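Wimia assembly cell: progress report to Hendari, third quarter of the project

Summary

The cell is running and has been handed over from the build bench to its permanent place at Branar. Most of the time this quarter went on the cable run along the arm, the wrist mounting and the gripper finger. The gear placement task is now the main test job. We are behind on the written maintenance schedule and ahead on spares. Spending is within the amount agreed in March.

Work on the arm

At the end of last quarter we reported repeated loss of signal from the wrist. The fault was in the cable bundle, which was pulled tight when the base joint turned to the end of its travel. We took the whole run off, lengthened it and fitted it again with a free arch over the arm and a slack loop beside the gripper. The fault has not come back. The cables now need to be looked at before each session, as a loose loop can catch if it drops too low. A line for this has been added to the start-up sheet.

The wrist bracket was taken off twice. The first time, the screws had worked loose and two of them were marked. All of the screws at the wrist were changed and set with thread lock. The second time was to correct the angle of the finger, which was meeting the gears slightly off square and pushing them sideways. We made a simple setting block from scrap so that the angle can be checked without taking anything apart.

Set-up for the gear task

The work area is a black mat laid on the white table. We tried working straight on the table top first, but the white plate was hard to pick out against it in the camera pictures and the plate slid when touched. The mat dealt with both problems. It marks easily and shows creases, so it is wiped down and flattened at the start of each day. We expect to replace it once before the end of the project.
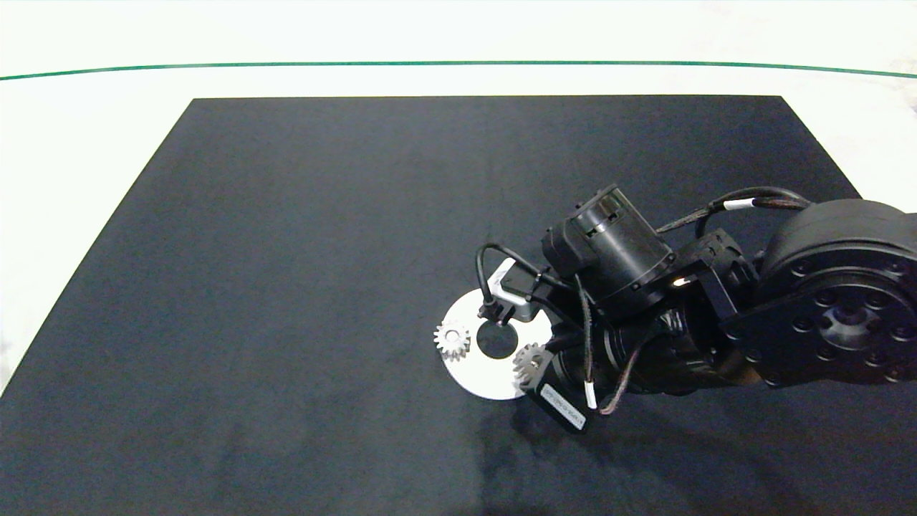 Gripper finger over the white plate, with two spur gears on the plate.

The job uses a round white plate with a hole near the centre and small spur gears. We ran 699 attempts this quarter, all of them logged. Failures were mostly of one type: the finger came down too early and tipped the gear on its edge. Changing the approach height helped, and the last 70 attempts had 3 failures. We would like to see the same result over a longer run before calling this part finished.

Routine care

The motors are checked for heat and noise at the end of each session. One motor was noisy for most of a month. It was stripped, cleaned and put back, and has been quiet since. The large joint was opened once for inspection, and no wear was found. Its bolts were tightened evenly on refitting and checked again a week later.

Zamani supplied replacement finger tips in a batch of 16. Four have been used. The remaining tips are kept in the drawer under the controller with the setting block.

Outstanding items

The maintenance schedule exists only as notes and needs to be typed up and agreed with Branar staff, who will be looking after the cell when the project ends. The emergency stop test is done every morning at 8.30 but has not always been signed for. This has been raised with everyone who uses the cell.

Next quarter

We plan a full day without stops on the gear task, a spare cable set made up and tested, and a first handover session with Branar. No change to the budget is requested.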